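Can a Two-Armed Machine Do the Chores Yet?
Final report, Flilasine project
Service Automation Laboratory course

1. Purpose

The Flilasine project asked a narrow version of a broad question. Robots weld cars and move pallets, but the small jobs in a home or behind a shop counter are still done by hand. We wanted to know how much of that work a two-armed machine with jointed fingers can finish without help, and where the rest of it fails.

We chose tasks in which nothing is heavy and nothing needs more than ordinary reach. They were opening and closing a drawer, taking a named item out of it, putting an item back, and moving light objects across a raised surface. A person does any of these without looking for long. The course handout (Panganiban Unit 4) calls them "low-force, high-variety" tasks, and we keep that term.

2. Setup

All work was done in one room with a white cabinet and a white platform. Control software was the Gratum stack supplied with the course, with our own grasp selection module, Poter, added on top. Poter takes the camera images, proposes a hand pose for the item requested, and rejects any pose that would bring a finger too near an edge.

Trials ran from September until the end of term. We logged 745 attempts, of which 518 met the success rule: item or drawer at the requested position, nothing else displaced, no human contact. Attempts stopped by the operator count as failures. A further 71 runs were discarded before scoring on account of software faults and are not in either figure.

3. Surface tasks

Moving items across the platform was expected to be the easy part. Most failures here came from perception. When an arm passes between the lamp and the work, its shadow falls across pale material, and a small white part on a white surface gives very little contrast to begin with.
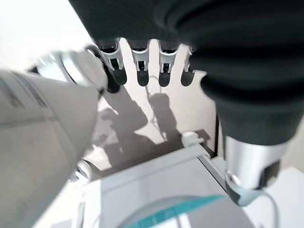
Poter's first version segmented by brightness and treated the boundary of a shadow as the boundary of an object. The second version compares two consecutive images taken with the arm shifted slightly, and drops any outline that moves with the arm. The change removed most false targets. It also added 20 seconds to a typical attempt, a delay that a person waiting for the result notices immediately.

Cables were the second problem. A cable hanging near the wrist can drag over the work area at the end of a long reach. We restricted wrist rotation and accepted the loss of some poses.

4. Drawer tasks

Opening a drawer went better than we predicted. The front edge is a long, straight feature, and an error along its length does little harm. Compliance in the fingers absorbs small errors in depth. The controller only has to pull in a straight line and stop when resistance rises.

Retrieval was harder. Small cartons of the kind found in a medicine drawer stand, lean or lie flat, and each position needs a different approach. Upright boxes near a corner leave little room for a thumb. Long flat packages tend to slide ahead of the fingertips. Round objects roll if the first contact is off center — the only fix we found was to close slowly from both sides. 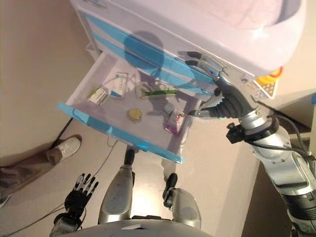
Page last modified: January 20, 2022

Keeping the drawer steady also matters. With one hand holding the front, the other must work in a shallow space under a low cabinet face, and the planner often found no path that kept both elbows clear. In those cases it gave up instead of releasing the drawer and trying again. A release-and-retry rule is simple to write and should have been included.

5. Discussion

For chores made of one step, the machine is usable under supervision. For chores made of several, errors multiply: a routine that opens, finds, removes and closes inherits the failure rate of each part. We would not leave it alone with a medicine drawer, where picking the wrong carton is worse than picking none.

Shop-floor use looks closer. Stock can be packed in fixed positions and lighting can be controlled, so the perception faults in section 3 would shrink. Speed would remain a problem.

6. Further work

Add release-and-retry to the planner. Read printed text on cartons before grasping. Repeat the surface trials with a dark mat on the platform and compare results with the second version of Poter switched off.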